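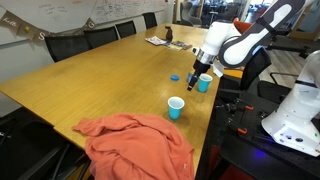
The Tostdale Roadster

Jean Mowat had promised her brother she would only look at the car, and she meant it all the way up the hill to Ornthorpe, with the heater roaring and a bag of ginger cookies open on the passenger seat.

"Looking is free," Ross had told her on the phone. "It's the driving home that costs you."

The ad had said 1966 Stedon Tostdale, two seats, dark green, runs when it feels like it. Stedon built only 675 of them before the money went, and Jean had ridden in precisely one, the summer she was 15, when Annag Drummond from the bakery took her out along the reservoir road with the top down and flour still in her hair. She remembered the smell of it better than the speed (warm vinyl, a little oil, somebody's peppermints) and she had been sniffing at old cars in parking lots ever since, hoping to meet it again.

Maja Pawłowska was waiting outside the barn in rubber boots. She was younger than Jean had expected, and she shook hands for a long time, the way people do when they aren't sure they want to sell.

"It was my father-in-law's," she said. "He put a Lambrechts gearbox in it. Everybody told him not to."

"And how is it?"

"Second gear is shy. You have to ask twice."

The cover came off in one long pull, and there it sat, lower than she remembered, with a dent in the left fender and a hood strap that had been mended with what looked like part of a dog leash. Jean walked all the way around it and then, feeling foolish, all the way around it again. She opened the door and leaned in. Vinyl. Oil. She waited for the peppermints, and they didn't come, and she found she didn't mind as much as she'd thought she would.

It started on the third try, coughing like an old uncle getting up from the table, and a pair of hens left in a hurry. They took it down as far as the bridge, Jean driving, Maja holding the door shut on the bends and shouting directions over the noise, and when second gear refused her Jean said "please" out loud and it slid right in.

"How much did you say?" she asked, back in the yard.

Maja told her. Then she looked at the car for a while and took off 500.

"I haven't even argued yet," said Jean.

"No, but you said please to it."

She telephoned Ross from the kitchen, with a mug of tea going cold beside her, and asked if he was busy Friday, and whether he still had the long tow rope.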